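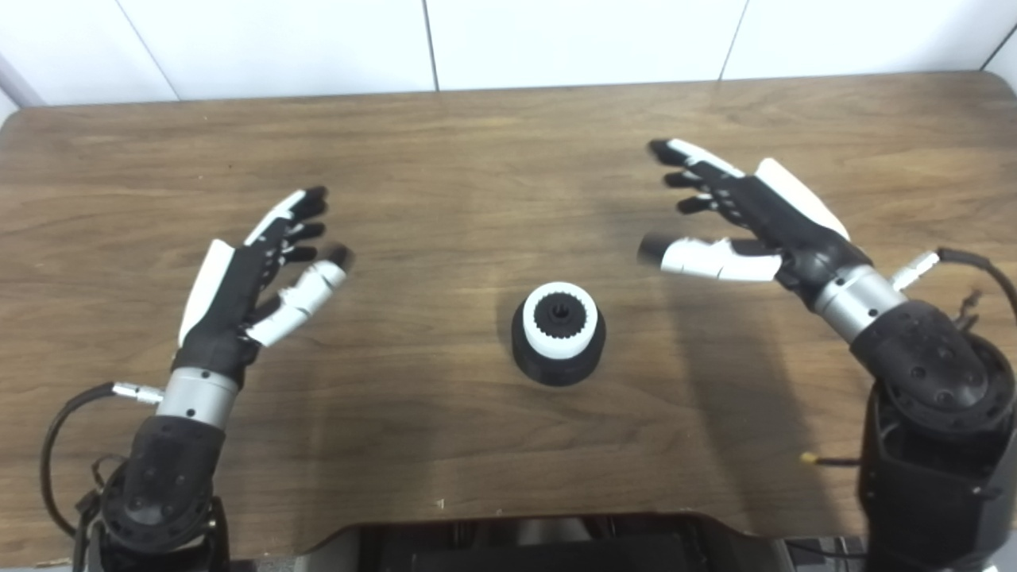 Slide 1. Two hands, one small part: the black base, the white ring, the toothed insert.

Notes for my slot at Bremthorpe. Leave this slide up while people sit down. Start when Gebhard closes the doors.

Hello, thanks for coming. I'm Haris Nedeljković, I run assembly at Cernow, and I get to talk about my favorite part of the job for twenty minutes, so stop me if I go over!

(Point at the part.) Look how small it is next to the fingers. It's a ring on a base with a gear-like piece inside and a little post in the middle. We put together up to 3,000 small parts like this in a busy week, and until February every one of them went through somebody's thumbs. Ask who in the room has done bench work. Wait for hands. Ask them about their thumbs.

What changed on the floor

We brought in the first two-handed station under the project name Badatus. The pressing and the seating moved over to it. The looking stayed with us, and there is more of it now. The people on my line used to check their own work between pieces, when they had a second. Now checking is a proper job with a chair, a lamp and time to do it.

Tell the 134 story here. Early on, one batch of 134 came back with the insert sitting a hair too high. The station did the same thing every time, very neatly, and it was the night crew who felt it with a fingertip. They wrote the new check themselves and we still use it. I love this story — don't rush it.

What people were worried about

Say this part plainly. They were worried about hours. We sat down before anything was bolted in and put it in writing that no one's hours would drop in the first year. Gebhard Danzer asked for that and he was right to. Some people also missed the rhythm of the old bench, and a couple still do. We kept two hand benches open for short runs under 330 pieces, and they're popular.

Skip the cost slide if it's past 2:40.

New skills

Six of our assemblers can now teach the station a new part. Nobody had a programming background. The training came from Rocha, mostly standing at the table, moving things, trying again. The first part took them a whole shift to get right. The cheer when it worked, you could hear it in packing!

Questions I usually get: noise (quieter than the old press), breaks (yes, same as before), who can stop it (anyone, any time, and they do).

Next slide is the floor plan. Gebhard takes over from there, hand him the clicker.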